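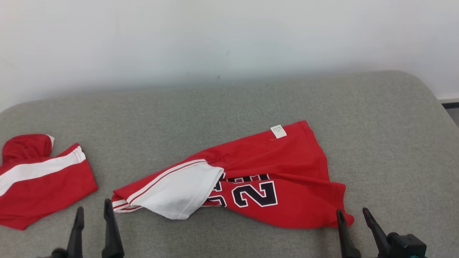

According to one comment on the previous revision, the mask step should come before the grasp planner is started, as the planner otherwise loads the old mask without a warning. The order below has been changed to match.

4.3 Setting up garment perception in Gajdoš

Before you begin, connect both arms and start the Wativier control server. The control loop must hold 50 Hz with all cameras streaming.

1. Open Perception > Surface and select Fit plane. Save the result as the table reference.

2. Open Perception > Mask and select Segment by region. Each garment should receive its own ID. If two garments share an ID, lower the merge distance and run the step again.
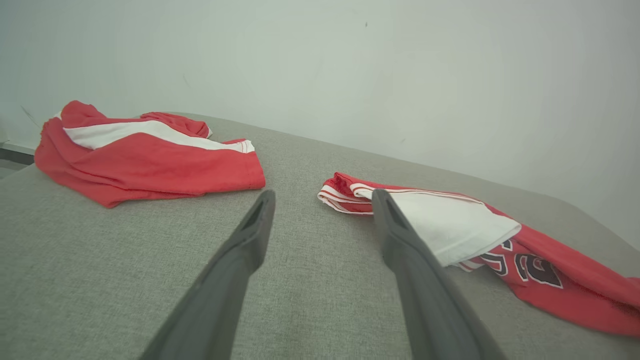
Can the wrist cameras be used for the mask? Only the head camera feeds the mask; the wrist cameras are used for grasp refinement.

3. Under Planner > Limits, set the minimum fingertip clearance. The value is stored per arm — copying it from left to right does not copy the tool offset.

CAUTION: Keep hands out of the workspace when you select Apply. The arms may move to the new limits at once.

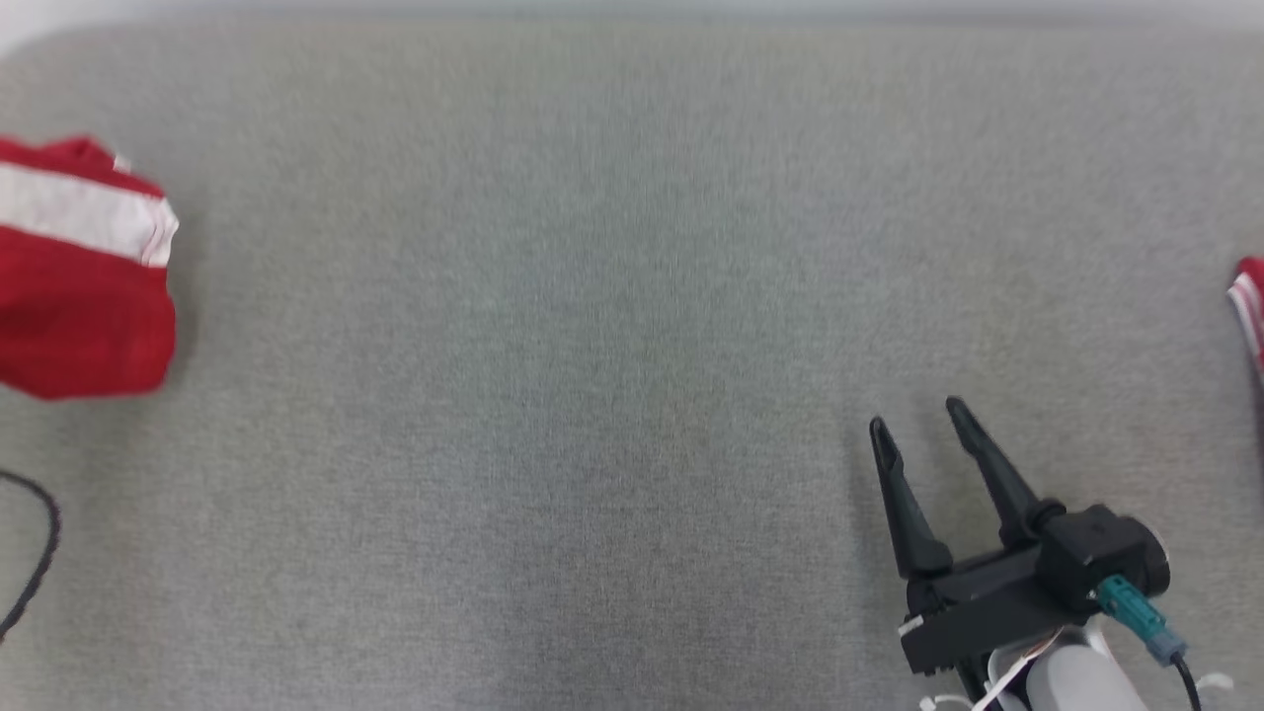
4. Select Planner > Start. Wait until the status line shows READY.

5. Set the refinement timeout to 2,150 ms. With a shorter value the planner may return the coarse grasp,

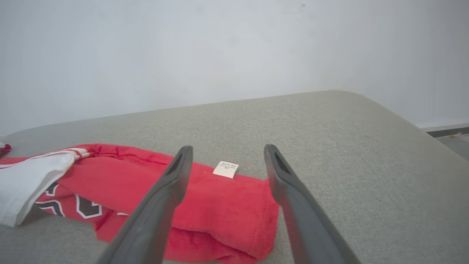
and the log will then show code 46 in place of a refined pose. Code 46 does not stop the run. To make it a stop condition, select Strict in the Gurkormont plug-in settings and restart the planner.

NOTE: Strict mode is reset by a software update.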